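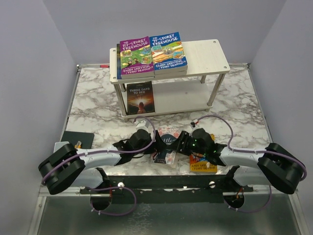
Both arms at the book station, shelf behind.

Two arms and one shelf, need advice on the order of moves
Plarkell Student Forum > Club Projects

inair_hedell
1 Sep 2019
Hello to all. I am writing for the robotics club at Hedell. Our project for the Prukbridge student day is a small library helper: two arms which must put books on a two-level shelf. The arms are driven by two students with leader handles for now, and later we want to train a policy from the recordings.

Our problem is the thick paperbacks. When a Treehouse book lies flat on the table, one gripper alone can not get under it. The fingers push the book and it slides away. With two arms we can squeeze it from both sides, but then both wrists are over the book and the drivers can not see the cover anymore. Which way would you teach first? We have 40 recordings that we like and many more that we don't like.

Indira Nambiar, club secretary

tomcat_598
Squeeze from both sides, for sure. We tried the one-arm method for a whole term and I would not do it again. The trick is to close one gripper on the spine side and let the other one only follow.

palaniappan_lab
I disagree with tomcat. If you squeeze every book with two arms, the recordings become very hard to make equal. One driver is always a little earlier than the other. Slide the book to the table edge with one arm until it hangs over, then grip it by the part that hangs. It is slower but it is the same every time.

inair_hedell
Thank you both. The table edge is difficult for us. In front we have the rail where the arms are mounted, so the book has no place to hang over. On the sides the arms need the space for the elbows.

palaniappan_lab
Ah, I did not think about the rail. Then use the shelf. Push the book against the lower board and tilt it up.

tomcat_598
Against a shelf that is not fixed? It will walk backward with every push. Look at the photo, it stands already at an angle.

inair_hedell
The angle is on purpose -- we turn the shelf a little between recordings so the policy does not learn only one position. But it is true that it is not fixed. I could ask if we can put some weight on the lower board.

wrenchgirl
Why stack anything on the upper board? There is a book sticking out from under the purple one on the left. If your task rule is "side by side", that start is confusing. If your rule is "anywhere on the shelf" then fine, but write it down before you record more, or you will argue about it later. We did.

inair_hedell
Our rule says only "upper board for Treehouse books, lower board for the others". It says nothing about stacking. I will bring it to the next meeting. Personally I would allow it, but one of our drivers is very strict about this and he will say no.

tomcat_598
I'm with the strict driver.

wrenchgirl
I'm not. Real shelves have piles. Only be consistent.

palaniappan_lab
One more question. Your cables go around the elbow. Do they pull when the arm is stretched to the far end of the upper board?

inair_hedell
It happened one time, in recording 19. The arm was stretched very far and the camera above the wrist turned a little, so we had to delete this one. After that we left a bigger loop near the elbow. I would advise everybody to check this before starting, it cost us an afternoon.

palaniappan_lab
Good. Then my vote is still tilt against the shelf, but with the weight. Make ten of each and compare.

tomcat_598
Ten is too few to compare anything. But ok, try both, and start with the flower cover one, it's in the middle where both arms can reach.

inair_hedell
We will do 2 sessions, first the squeeze and then the tilt, with the same drivers. I will write the results in this thread in September, if the gym hall does not take our room again.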